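Visit to the Plutine data rooms, Skimthorpe

Notes by Ruth Wainwright for the members' page

Nine of us made the trip to Skimthorpe on September 23, 2020. Plutine rents the upper floor of an old seed warehouse there and uses it to record people working robot arms by hand. The recordings go to train a control program the company calls Dudás. Parking is behind the building and the entrance is up the metal stairs.

Tibor Bozsik runs the site and took us through. The floor is split into small bays, each fitted out with a counter, a wall covering and its own lighting. The wall coverings are changed every few weeks. Earlier recordings were all made against white board, and the program did badly when it was tried in a real kitchen in January. Since then they have bought wallpaper ends and counter offcuts wherever they can find them cheap.

Each bay has one operator. The operator holds a pair of handles, and the arm copies the movement. One attempt at a task is called an episode and takes up to 30 seconds. Lilla Lakatos, who was working when we came by, said a good shift for her is 57 usable episodes in the morning and fewer after lunch. She marks each one kept or dropped with a foot pedal. A slow episode can be kept. One where the operator stops to think is usually dropped, as the program would learn the stop as well.

Task cards hang on a hook at the end of each bay. They are short: put the tool in the tray, take the tool out, move the tray to the left. The card does not say where the other things on the counter should go. Operators shift those around themselves between episodes, and Tibor said new people have to be reminded to do it.

We were shown some of the recordings on a monitor, as seen from the camera at the gripper.

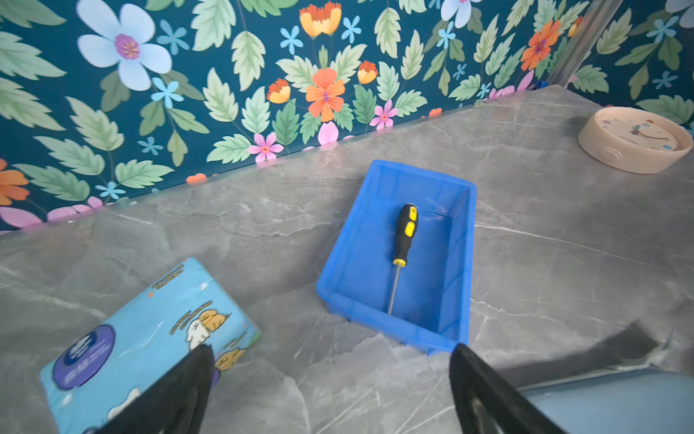
Gripper view from one of the bays, with a screwdriver in the blue tray.

Veikko Hirvonen asked why they bother with patterned paper and a pack of tissues if the job is only about the tray. Tibor's answer was that the program has to find the tray with other things nearby, and a plain counter teaches it very little about that.

After the bays we saw the review room, where Ferenc Jakab checks a sample of the kept episodes and sends back the ones with a wrong label. We had tea there and left at four.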